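The Keys to Lill

My aunt left me a house in Lill and 223 jars of plum jam, and I only wanted one of them. You can guess which. (It was the jam. The house had opinions about the weather and shared them through the roof.)

I drove up in August with a lawyer's letter and a bag of sandwiches, and I figured I'd be gone by supper. Zübeyde Kılıçarslan from next door was already on the porch when I pulled in. She told me the cellar had been locked since the ferry to Nusirow stopped running, and that my aunt used to sing down there at night - loudly, and in two voices.

Two voices! I laughed. She didn't. 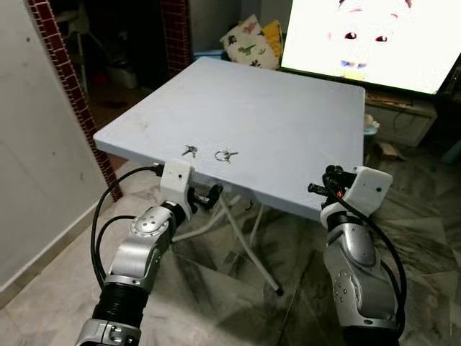

What Was in the Cellar

I got the door open on my second try and went down sideways, the way you do on stairs you don't trust. Jam, jam, more jam, and at the very back a radio the size of a stove, still warm. I turned the dial a little. A man was singing the low part of a song my aunt used to hum over the dishes, and every few lines he stopped and left a space.

So I went upstairs, sat down, ate a sandwich and thought about that space for a good long while.

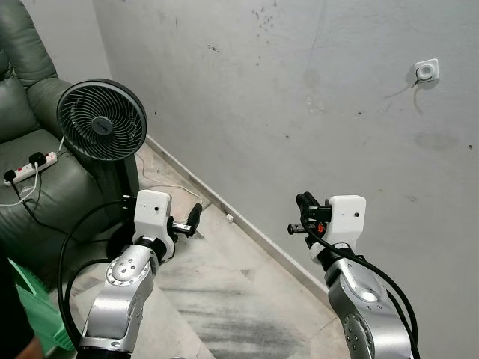
Pranab Kodikara wrote back that same night to say he had been singing from Cesora for years, that he'd wondered why she went quiet, and would I please learn the high part.

I can't sing. I told him so. I went down anyway, with a blanket and a spoon, and when he left the space I filled it - badly, but all the way to the end.
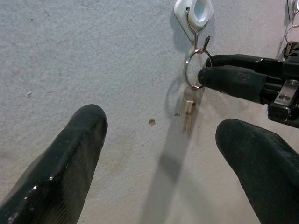

Key ring, the summer I stayed in Lill.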